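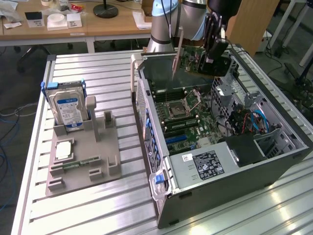 Hidcombe Lake Association
Slipway and Dock Inspection – 30 July 2018

Slipway surface: Pass. Weed growth on the lower third, to be scraped before the next check.
Dock cleats: Fail. Two loose on the Nilen side; bolts on order.
Life rings: Pass. Line on ring 3 frayed – replace.
Extinguisher, fuel shed: Pass. Tag 1723. Service due January.
Load sign, Montes footbridge: Fail. Reads 500 kg but the lower half is faded.
Shore power, post 127: Isolated. Cover cracked. Do not reset the breaker.
Gate lock, Sudville Road: Pass. Stiff, oiled.

Owners of boats on the Nilen side should double up lines until the cleats are refitted.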